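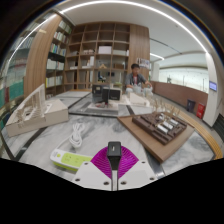 Rebelo 400 basswood sheet cutter, two months in

I build site models at 1:500 for a small planning office and cut most blocks by hand. The Rebelo replaced an old Vitus guillotine that could no longer hold a square edge. Price was 183 with the spare blade pack.

The fence locks at both ends and stays parallel over its full 400 mm travel. I ran 27 strips at a 14 mm setting and checked each with calipers. Two were out by more than 0.2 mm, both at the far end of the sheet, where my hand pressure drops off. Card and museum board cut cleanly. Basswood over 3 mm needs two passes, and the second pass tends to leave a faint ridge — a few strokes of fine sandpaper will remove it.

The scale is printed, not engraved, and mine has started to wear near the zero mark. Blade changes take a hex key that isn't supplied.

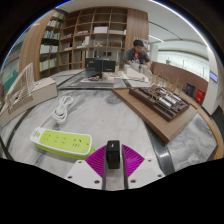
Filed under: Model Making / Cutting Tools

For lattice and frame work the tool is less useful. Thin sticks roll under the clamp bar, so I still cut those in a miter box from Prumport. The angle stop has fixed positions at 30, 45 and 60 degrees with nothing in between.

Replacement blades fit both the Rebelo and the older Eresside cutters. Four out of five.

Marisol Thibodeaux, 20 Dec 2025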